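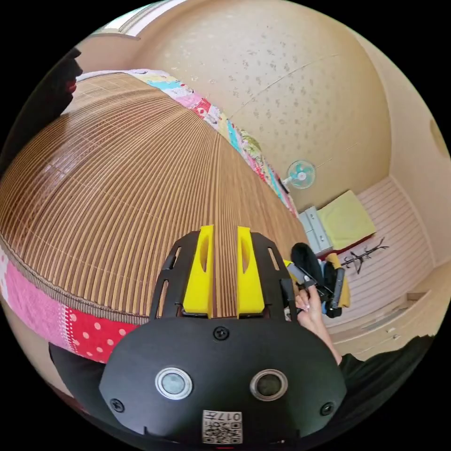 August, 10 in the morning. Wallet sync, second try

Restarted the Selance node with the bigger cache. It was behind by 706 blocks when I came in, and it caught up before the coffee was finished. So the slow sync of last month was the disk and I can stop blaming the peers.

The fee estimator is still wrong. For a normal transfer it proposes 13 sat/vB, but my test payment at 7 was confirmed in the next block. I think it gives too much weight to old blocks from the busy period -- Jörg Hagedorn had the same suspicion on the Lirnton branch. To check: make the window shorter and run the same payments again.

Elleo export: the CSV now has the fee in its own column. Dates are still in American order, please take care if you open it for the tax sheet.

Price went up again in the night and the Nutsugah feed stopped for some minutes. The alert script did not notice, it only compares the last two values and they were equal. Must add a check on the time stamp.

Not done: backup of the seed for the test wallet. Jörg has the second key, ask him before moving any coins.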